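Stellier Counter Cell – Equipment Plan and Purchase Data

README
Last updated 7 November 2023
Maintained by Randi Eklund, Calloway, Dadthorpe

What this folder holds

The folder contains the purchase list, the spares list and the planning notes for the Stellier counter cell at Dadthorpe. The cell is a kitchen counter with robot arms working over it, used for pick-and-place recordings with household items and toy food. The recordings are stored separately and have their own card.

Use these files if you are pricing a second cell, replacing something in the first one, or checking what a request was charged to. The prices are what Calloway paid. They are not quotes and should not be sent to suppliers as if they were.

Files

purchases.csv – one row per order line, 477 rows
spares.csv – parts kept on the shelf, with reorder levels
planning_notes.txt – running notes from the planning meetings
suppliers.csv – contacts and payment terms

Fields in purchases.csv

item, category, quantity, unit_price, shipping, ordered, received, budget_line, replaced_by, remarks

Categories are arm, gripper, cable, mount, compute, counter and props. "Counter" means the furniture and anything that stays put on it, appliances included. "Props" means anything the gripper is meant to handle. The cutting board is listed under counter. It was under props in the first version of the file, so older totals for the two categories will not match.

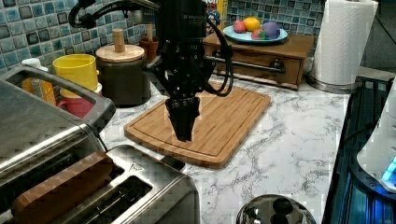
Budget lines

There are 4 budget lines: capital, consumables, service and furnishing. Arms, grippers and compute go to capital. Cables were on capital for the first order and have been on consumables ever since – we replace them too often to treat them as part of the arm. Mounts stay on capital.

Furnishing covers the counter itself and everything bought from ordinary kitchen shops. These lines are small, but there are a lot of them, and they took more time to enter than the arms did. For a second cell, ask for one furnishing sum and keep the receipts together. Asking for approval item by item held us up in April.

Shipping is in its own column. For most rows it can be ignored. For the arms and anything on a pallet it can't, and a plan made from unit_price alone will come out short.

Lead times

The Brastunia mounts took 8 weeks from order to delivery. Everything else on the capital line arrived before them, and the arms stayed in their crates until the mounts came. Order mounts first. Fingertip pads and cable ties can be bought locally.

Lead time is the difference between the ordered and received columns. Where an order came in parts, the received date is the date of the last part.

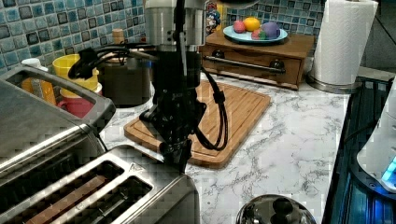 Can the plan be cut down to one arm?

It can, but the saving is smaller than it looks. The counter, compute and furnishing rows stay the same, and the service contract is priced per site. Remove the arm, gripper, mount and cable rows for the second arm and leave the rest alone. Keep the spare gripper in either case.

Spares

Reorder levels in spares.csv were set from what we used, with a little added. Fingertip pads are reordered when the shelf gets down to 30. Cables are the item to watch. Buy them longer than the drawing says, and leave enough slack for the wrist to turn through its full range. Two of our early cable orders were too short for that and are marked in the remarks column.

Toy food is bought in mixed sets. Duplicates and odd sizes are normal, and there is no point returning them. If you need one particular fruit to match earlier recordings, buy several sets from the same batch.
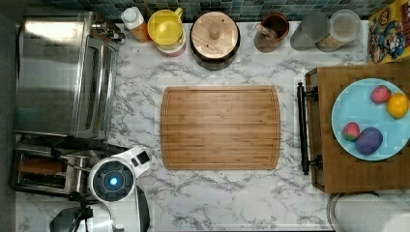
Appliances are bought secondhand when we can find them. A working toaster and a broken one cost the cell the same amount of planning, so price the cheaper one unless your task calls for heat. Check the footprint against the counter drawing before ordering. The depth printed on the box often leaves out the handle.

Known gaps

Staff time is missing. Some early rows have no received date. Electrical work at Dadthorpe was paid from the building budget and does not appear in any file; get a local price for it.

Corrections

Send corrections to Randi Eklund with the row number and a copy of the invoice. Please don't edit purchases.csv directly. Changes are merged when the spares count is done.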